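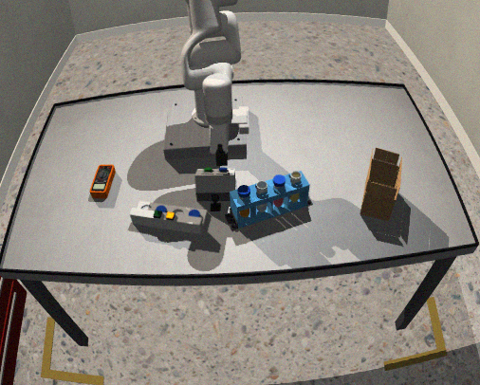

I went to the October open day at the Plorkel weather station, which sits on the headland two kilometres past Bautista. Gates opened at 9am and the car park was full by ten.

The tour starts in the forecast room. Two forecasters were on shift, watching a tropical low well offshore. One explained how they decide when a low gets a name and when the first coastal warning goes out.

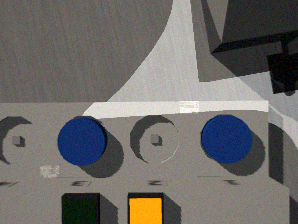 *Flat grey control panel, close up*

From there a path goes up to the radar tower. The Roltar radar covers 400 kilometres out to sea, and the climb is steep - wear proper shoes. The rain gauges are on the lawn behind it. The wettest month on their books had 1,298 mm. 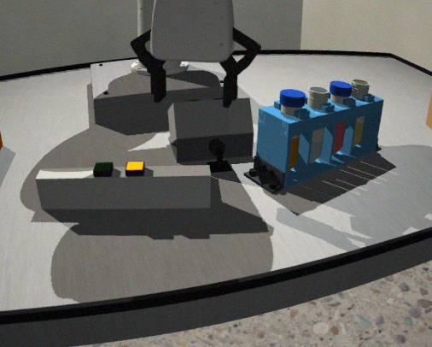 **Do you need to book for the balloon launch?**
Places are given out at the gate on the morning, and children need an adult with them.

The launch was at 11am. The balloon carries a small Celuvell sensor pack that sends back temperature, humidity and pressure as it climbs. 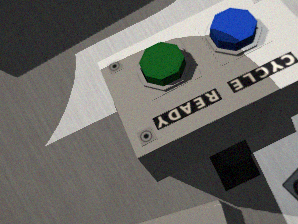 Storm warnings took up the last talk. Staff went through the watch and warning stages and which towns are phoned first. For younger visitors I would keep the controls as simple as the two big buttons in the picture, one green and one blue, as the warning map on the touch screen was hard to follow. The talk ran to half an hour, with time for questions.

Entry was free. The station printed 500 copies of its cyclone season guide, and there were still a few by the exit at 2pm.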